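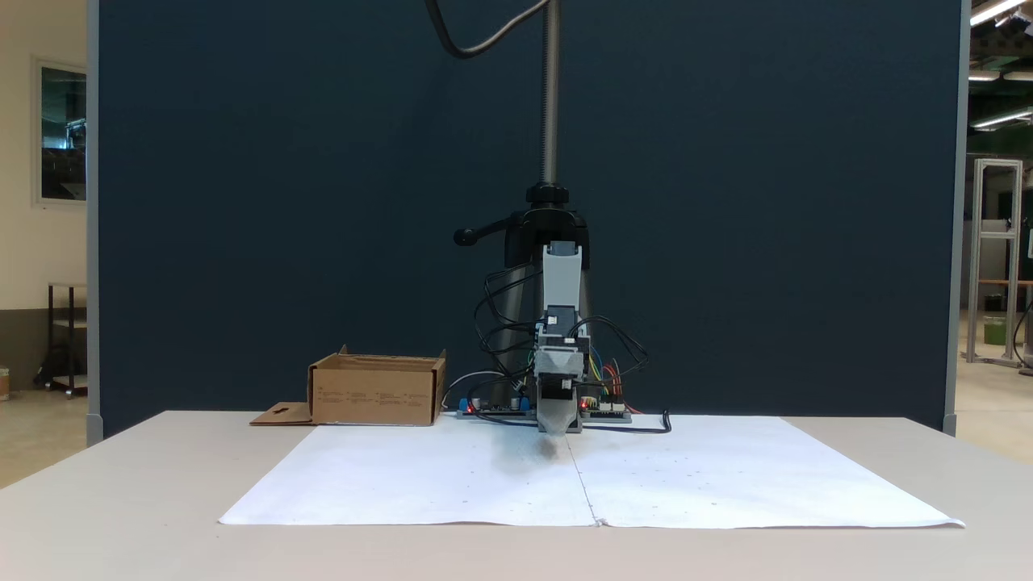
Ticket 1509, opened 21 October 2020 by Clem Ellery. Hi all, me again! My Prelton printer is shrinking my sewing patterns. I draft them in Cletevari, export to PDF, print them as tiles and join the tiles into one big sheet, and every tile comes out short in the long direction. Please don't send me the taping guide again, I'm fine on that part — two panels joined on a vertical seam down the middle, laid out flat on the light gray table, and the paper is one nice big sheet. It's the size of what gets printed on it that's off. A line that should be 467 mm across two tiles comes up 6 mm short, and on a bodice that's the difference between a zipper closing and me holding my breath all evening.

What I've tried so far:

Scaling set to 100% in the print dialog. No change. "Fit to page" was already off, I checked it twice.

Printed from a different PDF reader. Same shortage, same direction.

Uninstalled the driver and put it back on. This ate my whole lunch and also forgot my Wi-Fi password.

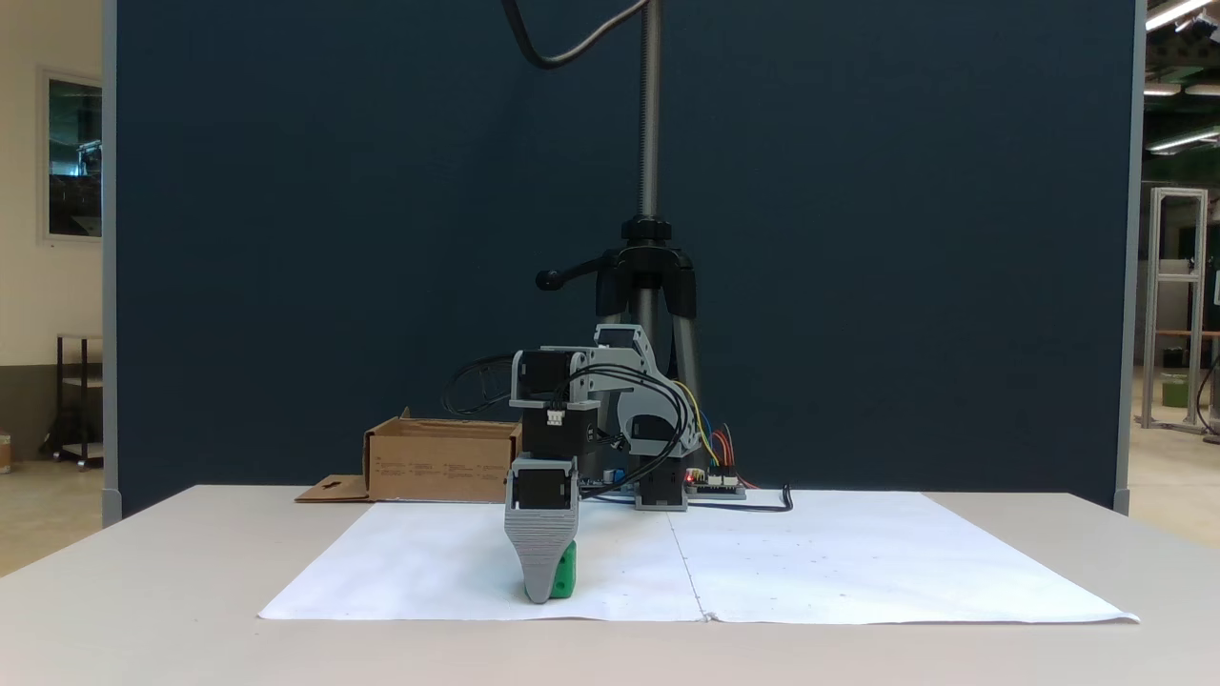 Green block on the white sheet, white tabletop underneath.

Update, next morning. Thanks for the quick reply! You asked for the test square. On screen in Cletevari it's 100 mm each way. Printed, it's 100 mm wide and a hair under 99 tall, so the width is perfect and only the height is wrong. I used my metal ruler and then my quilting ruler, and they agree with each other, so I trust them.

You also asked about paper size. It's set to Letter in the program and Letter in the driver. Then I went poking around on the printer's own little screen (four menus deep, who puts it there?) and the tray said A4. I got very excited, switched it to Letter, printed again and... same thing. Boo.

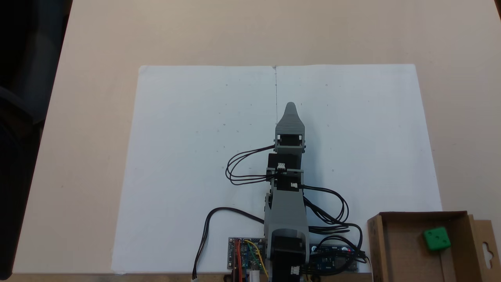 Large white sheet on the table, small pencil dots on both sides of the seam.

Update, that evening. OK, some progress! I printed the same PDF on my sister's old Stunum and the square came out right both ways. So the file is good and Cletevari is off the hook. Sorry for the grumpy subject line, feel free to change it.

Back on the Prelton I tried your paper feed adjustment. It was sitting at -27, and I have never touched that setting in my life. I put it at zero and the square is now 100 by 100!
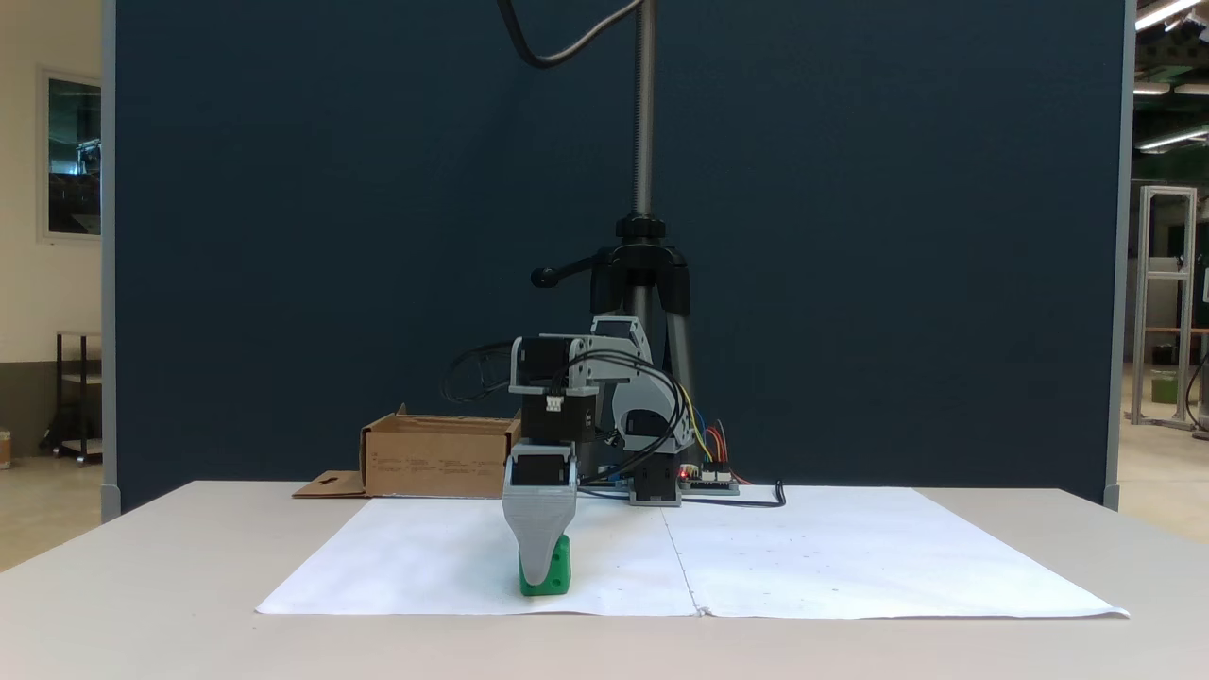

I wasn't ready to celebrate on one square, so I ran the full skirt block from the Nghiêm pattern pack, every tile of it, and taped the lot together on the floor. The waistline matches, the notches match, and the long line measures 467 mm right on the nose. The hem curve still has a tiny step where two tiles meet, but I think that's my scissors.

One question before you close this. Does a firmware update put that feed number back to the old value? The printer has been nagging me to install one since January and I keep hitting "later." If it's going to undo all this I'd like to write the setting down on a sticky note first — or just keep hitting "later" forever.

Thanks again,
Clem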